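Stop Asking Me for Stars

I quit giving star ratings to novels in January, and I still get emails about it. Most are polite. A reader named Tài Cao wrote to say that he only ever looked at the stars and now has no reason to visit. I understand him. I used to read other blogs the same way.

My trouble started with Liltham, the second book in the Soltar series. I finished it in three days and gave it five stars before I had even put it down. The first book got four from me, and I think about the first book all the time. I could tell you what the sisters argue about on the ferry. I had to look up how Liltham ends before writing this paragraph.

So which number was wrong? I went back through my old reviews to see if it was a fluke. In 11 years I have handed out a lot of fives, and plenty went to books I read fast, on vacation, in a good mood. The slow ones got threes. A three from me mostly meant I was tired that week.

People say a rating is only shorthand and everyone knows it. I don't think everyone does. A debut with a 3.2 average doesn't get picked up by book clubs, and Hậu Huỳnh, who runs mine, admits she won't look at anything under a four. We would never have read Fultus that way. It has fewer ratings than its sequel and worse ones, and we argued over it for two full meetings.

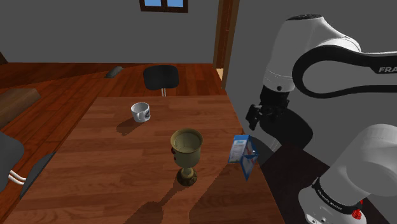
Romance and fantasy readers get this worse than anyone. A quiet love story gets marked down for being quiet, by people who wanted the other kind. One review of Chong took off two stars for having no second couple. The book never promised one.

I still write the reviews, and they run longer now. I say what the book is trying to do, who might like it, and where it lost me. If I cried, I say so. If I skipped a chapter, I say that too. Traffic is down a little and the comments are better.

Tài, if you're still reading, try the first Soltar book. Give it fifty pages.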